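Inicio > Software > Planificación y control > Reseñas

Utilizamos cookies propias y de terceros para recordar sus preferencias. Aceptar | Configurar

Plovham 2: el planificador que se lo piensa

Por Deolinda Salgado

Plovham promete convertir la nube de puntos de la cámara de muñeca en una lista ordenada de agarres. Cumple, con la parsimonia de un notario. Lo primero que hace es dudar de todo lo transparente: una caja organizadora con tapa de plástico le parece, según el día, un objeto, dos objetos o un trozo de mesa con pretensiones. 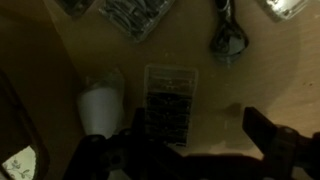

El filtro de profundidad nuevo ayuda bastante, siempre que uno encuentre la casilla, enterrada en un submenú llamado «Varios». Con él activado, mis agarres fallidos sobre plástico bajaron de 18 a 16 por sesión. Kaede Ueda, que lo usa a diario, me recomendó subir el umbral de confianza. Lo subí y el programa dejó de proponer agarres, cosa que sin duda reduce los fallos.

Donde se gana el sueldo es con lo blando. Una cosa negra y arrugada sobre un cubo de plástico transparente es mala combinación para cualquier planificador, y este al menos calcula la altura de suelta contando con lo que cuelga. Aritz, que probé antes, trataba toda la ropa como si fuera un ladrillo.

El visor 3D va fluido y los registros se leen sin diccionario. La documentación, en cambio, termina a media página 16. 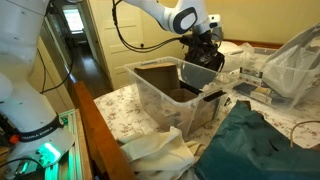 ¿Lo compro?

Si trabaja con cajas de cartón, le sobra. Si lo suyo son bolsas, trapos y envases brillantes, sí, y reserve una tarde para los submenús. Yo he renovado la licencia hasta agosto y sigo buscando cómo se cambia el idioma.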